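Study rooms at Hokgate to open in November

The first of the new study rooms on the upper floor of the Hokgate building will open to students in November, the housing office said in a notice sent to residents on 19th October. The rooms replace the old storage area, which has been closed for most of the year while the walls were repaired and the wiring was brought up to code.

There will be four rooms in all. Two of them are finished and are being tried out by students who live in the building. The other two still need doors and floor trim, and the office has not set a date for them.

The work was paid for out of the residents' fund and a grant of $3000 from Stundent, the student housing group that runs Hokgate and the smaller Lauritsen house across the street. Most of the grant went to electrical work. Furniture was brought over from Lauritsen, where several bedrooms were refitted last year, and only the chairs were bought new.

Jhair Mamani, the building manager, said the plan was to keep the rooms simple. Students had asked for a place to work away from the kitchen and the television lounge, and most of the written comments were about noise and outlets. A few asked for whiteboards. Those may be added later, but the walls were painted last and the office wants to leave them alone through the first term.

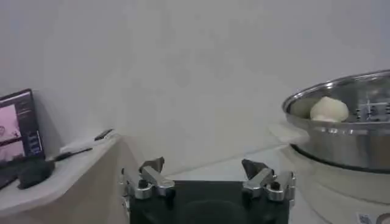
Desks in the rooms are meant for one person and a computer, with space left over for a notebook or a textbook. Large monitors will not be supplied, and residents who want one will have to carry their own up and take it away again at the end of their booking. The room has been kept as plain as Mamani described, with a bare white wall and a beige desk with a white top edge, where an open laptop sits toward one end and a thin black cable runs across the desktop. Cables are one of the things still under discussion. Several of the students trying out the rooms have asked for a clip or a tray to keep cords off the work surface, and the office is getting a price from Pestar, the firm that did the wiring.

Booking will be done on the sheet outside the laundry room until the online calendar is ready. A resident may book up to two hours at a time, and a room that is still empty 15 minutes after the start of a booking can be used by anyone. Food is not allowed in the rooms. Drinks are fine if they have a lid.

The rooms will lock at midnight during the first month. Mamani said the hours could be made longer during exams if there are no complaints from the bedrooms on the same hallway – the wall between them was insulated as part of the repairs, but it has not been tested with all the rooms in use.

Residents of Lauritsen can use the rooms as well, and their key cards will be updated before the opening. Guests are allowed only with a resident present. There is no charge for booking, but a lost card costs $100 to replace, the same as for the front door.

Comments on the furniture and lighting can be left at the front desk or sent to the housing office by email. The stairs by the mail room remain closed until the last of the building materials are taken out, and residents going to the upper floor should use the east stairs or the elevator.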